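The Night Ferry to Breneck

The last ferry left Coste at ten after nine, and my sister and I were on it with two suitcases and a lamp. It was December. The lamp had belonged to our mother and neither of us wanted it, but we had carried it down three flights of stairs and by then it seemed foolish to leave it on the curb.

We sat on the lower deck near the heater. A man across from us was eating an egg. My sister put the lamp on the seat between us and buckled her scarf around its base so it wouldn't tip.

"She said the house was sold," my sister said.

"She said a lot of things."

"She said it to the lawyer in Padero. He wrote it down."

I had read what the lawyer wrote. It was one page, and it gave the address as 184 Stirosard Road, and it said the property had passed to a buyer for a sum already received. It didn't say who the buyer was. We had looked through our mother's papers for the sum and hadn't found it. We found receipts for coal and a library card with 38 cents taped to the back.

The crossing took an hour and a half. My sister slept. I went up to the rail once and came back because of the wind. When the lights of Breneck showed, the man with the egg stood up and buttoned his coat, and I woke her.

There were no cabs at the landing. We walked up the hill with the suitcases, taking turns with the lamp. Stirosard Road was longer than I remembered. The bakery had become a place that fixed phones, and the school had a new fence. At the top, the house was where it had always been, and the porch light was on.

"Somebody lives there," my sister said.

"That's what sold means."

She knocked anyway. I stood behind her holding the lamp like something I had come to deliver. A woman opened the door in her socks. She was younger than we were. She looked at my sister, then at me, and then for a long time at the lamp.

"You're the daughters," she said.

She let us in. The hall had been painted, and the smell was different, onions and floor soap. She sat us at the kitchen table and filled the kettle. It was our table. There was the burn at one end from the year of the bad stove.

"Your mother came every month," the woman said. "She took the early boat. She sat where you're sitting and had a cup of tea and went home."

"She told us she never came back here," my sister said.

"Well, she came."

My sister asked what they had talked about. The woman thought it over while the water boiled. She said they had talked about the drain mostly, and the neighbor's dog, and whether the back step would last another winter. Once our mother had brought a hammer in her handbag and fixed the step herself.

I asked her what she had paid for the house. It was a rude question and I was too tired to find another way to put it.

"Eleven hundred and two," she said. "1102, exactly. It was what I had. She asked me what I had, and I told her, and she said that was the price."

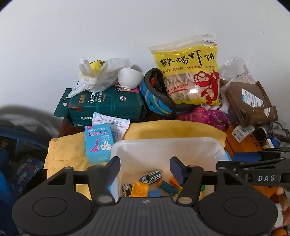 My sister laughed, and then she put her hand over her mouth. The woman poured the tea. Upstairs a child coughed and turned over in bed, in the room that had been mine, and the three of us listened until it was quiet.

"You can't get a boat before six," the woman said. "There's a couch, and I can put blankets on the floor."

My sister took the couch. I lay on the floor beside it, under a blanket that was too short, and looked at the window. The latch was still crooked. I could hear the drain.

"We should give her the lamp," my sister said in the dark.

"She might not want it."

"Did you see her look at it?"

I had. In the morning I got up before the others and carried it to the front room. There was a small table by the window with nothing on it, and a pale ring in the wood. I set the lamp down on the ring and plugged it in, and went to find my shoes.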